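Notes from the demonstration visit: robotic suturing

Module handout, week 9. Prepared by Shamim Malik. Dec 5, 2018

These notes are for everyone who came on the Trivwood visit and for those who could not make it. Read them before the seminar, as the written task at the end depends on them.

1. What we went to see

The open day at Trivwood had two parts. In the morning Hạnh Đỗ gave a talk on how the training lab is run. In the afternoon we were split into groups and stood at the bench while Phong Lý sutured a practice pad with the robot. He sat at the console on the far side of the room and talked us through each stitch over a headset.

The lab keeps a log of its bench sessions. At the time of our visit it held 638 entries, going back to May of last year. Most are short exercises by trainees. The demonstration we watched was the standard two-instrument exercise that all trainees start with.

2. The task

The operator has to bring the two sides of a cut together with thread and tie it off. By hand this is a basic skill. With the robot it is slower at first, mainly for these reasons:

The operator on this system has no sense of touch. How tight the thread is must be judged by eye, from how straight it lies and how the pad moves.

Each instrument has a wrist close to its tip. This lets the jaws turn in a small space, but the operator must keep track of which way the wrist is bent.

Thread gets in the way of itself. Long tails and spare loops catch on the instruments.

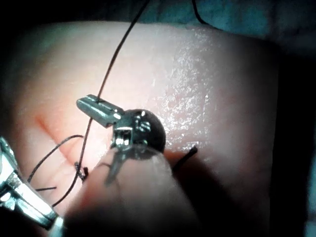

Fig. 1. Grasper and second instrument at work with suture thread on the tissue pad. A knot is visible to the left of the grasper's shaft.

Look at the black wrist joint in Fig. 1 and compare it with the joint diagram from week 6. Note also how the main strand lies across the jaw, and the separate loop on the left of the pad.

3. Points from the questions

Tâm Lý asked how much of the work could be automated. The answer was that at Trivwood every movement is made by the operator. The robot scales the hand movements down and filters out tremor – it does not plan anything itself.

Someone in the second group asked about pads. They are replaced when the surface is too torn to hold a stitch.

4. For the seminar

Write one page on judging thread tension without touch. Use Fig. 1 and your own notes. Hand it in to Lộc Sầm before the seminar starts.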